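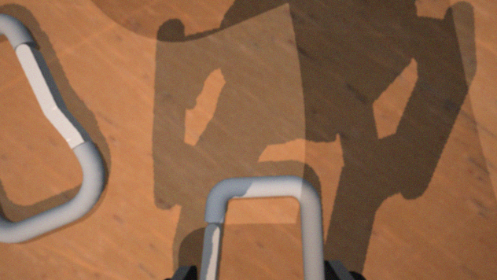 Search this site Enter keywords Go

Herkent to sand and reseal library floor this April

The main reading room at Herkent Public Library will close for most of April while its wood floor is sanded and resealed, the town said. The children's room and the front desk will stay open during the work.

The floor was last refinished 40 years ago. Worn spots have spread near the entrance and along the aisle to the restrooms, and the finish is gone in several places by the south windows. Two boards near the old card catalog have lifted at the ends and will be replaced before sanding starts.

The job went to Caltiritz Flooring, which had the lower of two bids. The company refinished the gym floor at Elier Middle School last summer. Its crew will work from 6 a.m. to 2 p.m. so that the noisiest part of the day is over before school lets out.

Shelves along the walls will stay where they are and be wrapped in plastic. The freestanding shelves have to come out, and the books on them will go to the basement of the town hall annex on Choo Street. Anyone who wants one of those books can ask at the front desk and pick it up the next afternoon. The local history cabinet will be locked for the whole month.

To cut down on the number of boxes, the library is asking people to borrow more than usual in the weeks before the closing. The normal limit of 15 items has been dropped for adult fiction, travel and cooking, and nothing borrowed from those sections will come due until the reading room is open again. Large print books are included. DVDs and magazines are not.

Six public computers will be moved into the meeting room, where they can be used for an hour at a time. Groups that normally meet there have been offered space at the Elier fire hall, which has parking in back. The tax help sessions will go on as planned but will be held upstairs at the town hall. The stairs are steep – people who need the elevator should use the Choo Street door.

The new finish is water-based and should have less odor than the one used before, according to the work notice posted at the library. Some smell is still likely on the days it goes down, and the children's room may close early on those afternoons. Changes in hours will be posted on the front door by 9 a.m.

Once the last coat is down, the floor needs several days before furniture can go back on it. Felt pads will be put on all 83 chairs in the reading room, and the rolling book carts will get softer wheels. The long tables will be turned to face the windows, a change readers asked for in a survey last fall.

The book drop on the side of the building will be open at all hours. Holds can be picked up at the front desk as usual.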